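Arell Unified School District

The Arell Unified School District is a public school district serving the town of Arell and the neighboring communities of Clenau and Ultau. It enrolls 1,360 students in kindergarten through grade 12 and is governed by a five-member elected board.

History

The district was formed when the separate Arell and Clenau districts merged after a vote in both towns. Ultau, which had sent its older students to Arell High School under a tuition agreement, joined four years later. The former Clenau High School building became Hepburn Middle School.

Schools

Arell High School (grades 9–12)
Hepburn Middle School (grades 6–8)
Clenau Elementary School (K–5)
Ultau Elementary School (K–5)

Clenau Elementary is the larger of the two elementary schools, with over 600 students. Ultau Elementary has 90 and combines some grades in one classroom.

Governance

Board members serve four-year terms, with two seats reserved for Clenau and one for Ultau. The board appoints the superintendent, a post held by Eilidh Jardine, a former principal of Hepburn Middle School.
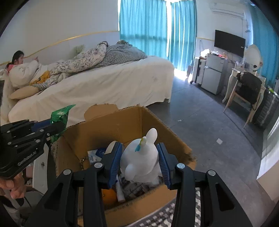
Regular meetings alternate between the high school library and the Clenau cafeteria. The annual budget goes to voters in the spring, and a proposal to place it on the ballot needs a simple majority of the board. Enrollment is counted each October for state aid.

Transportation

Bus service is provided to students in Ultau and to those living outside the Arell town limits. The longest route takes 50 minutes each way.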